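Moving a reading intervention block from 45 to 30 minutes

I teach reading support to grades 2 and 3, and in February our schedule changed. The pull-out block went from 45 minutes to 30, with one extra session per week to make up part of the difference. I kept notes on how the block ran before and after, and I am writing them up because two people at other schools asked what I cut.

The groups are small. Children are placed by a decoding screen given in the fall and repeated in winter, and by a short oral reading passage scored for accuracy and rate. I use accuracy first. A child who reads slowly but correctly goes in a different group from one who reads fast and guesses at the ends of words, even when their rate scores match. The two need different work, and combining them wastes time for both.

The old block had five parts: sound review, word building, dictation, a controlled text, and a read-aloud with discussion. On paper each part had nine minutes. In practice the sound review ran long and the read-aloud was whatever remained. I timed it for a while with a kitchen timer and a clipboard. Dictation was the only part that held to its slot, mostly because it has a fixed number of items.

The walk from the classroom is also part of the block, although the schedule does not show it. My room is at the far end of the building from the second grade hallway. Getting a group in, seated, and looking at the board takes 3 minutes on a normal day. With a 45-minute block that loss is easy to ignore. With 30 it is a tenth of the session.

I made the following changes.

Sound review is now a single pass through the card deck. I used to repeat any missed card until the child got it right. Now a missed card goes to the front of the deck and comes up first at the next session. The deck holds the current pattern, the one before it, and a sample of older ones. Cards that have been read correctly for several sessions in a row come out and go into a box that I check monthly.

Word building stays, with fewer steps. A chain used to run from "ship" to "shop" to "chop" to "chip" and onward for a dozen changes. I now write shorter chains and put the new pattern in the first change, so that if the bell or a fire drill ends the session the children have at least met it.

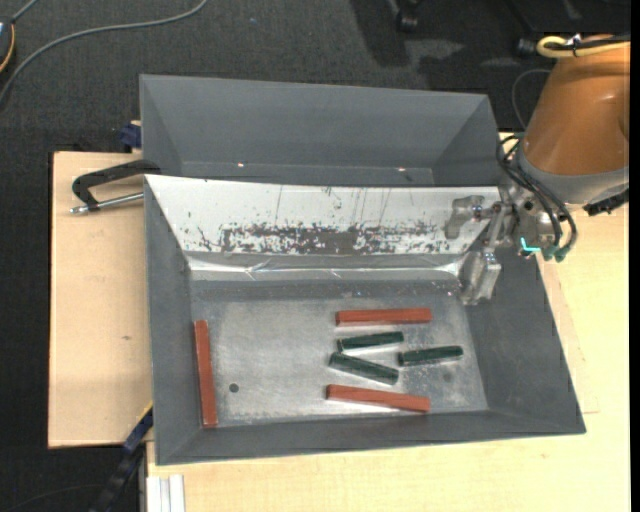
Dictation is unchanged in format. I say the word, the child repeats it, says the sounds, writes it, and reads it back. The reading back is the step children skip when they are hurried, and it is the step that catches most of their errors. I shortened the sentence portion from three sentences to two and left the word list alone.

The controlled text is now read over two sessions. On the first day the children read it through once with me listening to each in turn. On the second day they reread it and answer a few questions in speech, with no worksheet. I was reluctant to split it. The argument for splitting is that rereading was already the weakest part of my plan, and this forces it to happen.

The read-aloud moved out of the block entirely. Lucía Herrero, who teaches second grade across the hall from the library, agreed to run it with her whole class after lunch, using titles at a listening level above what my groups can decode. I was concerned that the children in my groups would lose vocabulary work. So far I think they get more of it, as the discussion is with a full class and does not end when I look at the clock.

On materials. The decodable readers we have are the Clanel set, which the school bought before I arrived, and a partial set from Wiment. The two follow different orders. Clanel introduces vowel teams before silent e, and Wiment does it the other way around. If you pull books from both, you have to keep your own list of which title assumes which pattern. Mine is a spreadsheet with one row per book and one column per pattern. It took a long weekend to build and I would not start a mixed collection again without it. Several books also contain irregular words that are not listed on the back cover. "Said" and "was" are common offenders. I pencil them inside the front cover.

For letter tiles I still use the magnetic kind. They are noisy, and the lower case l and the upper case I cannot be told apart in the set we own. I marked the l tiles with a dot of nail polish on the back.

Record keeping had to shrink as well. I was writing a running note for each child at each session. That does not fit in the gap between two 30-minute groups. The form I use now is a grid with the date across the top and the five or six things I track down the side, and I write only errors. A blank square means the child did it correctly. A slash means it was not reached. Keeping those two apart matters at conference time, when a page of empty squares could otherwise be read either way.

Regarding results, I have one screening period since the change, which is not enough to say much. The fluency counts in my third grade group went up by the amount I would expect for the time of year. The highest rate in that group is now 130 words per minute, from a child who was already close to leaving support and has since left it. Accuracy in the second grade groups is flat. Two children there missed many sessions with illness, and I have not tried to separate that out.

The extra weekly session appears to help most with sound review. Shorter gaps between sessions mean fewer cards go back to the front of the deck. It helps least with the controlled text, where a group that is getting settled into a story is sent back to class.

Two things are still open. The first is spelling carryover. Children who write "boat" correctly in dictation write "bote" in their journals an hour later, and neither version of the block has changed that. The second is where to put syllable division for the older group. I have the Bermúdez workbook and a set of word strips from a workshop at Mokham, and they disagree on where to split words such as "robin" and "cabin." I plan to teach one rule, have the children try the other when the word does not sound right, and see how many strips we can get through by the end of the term.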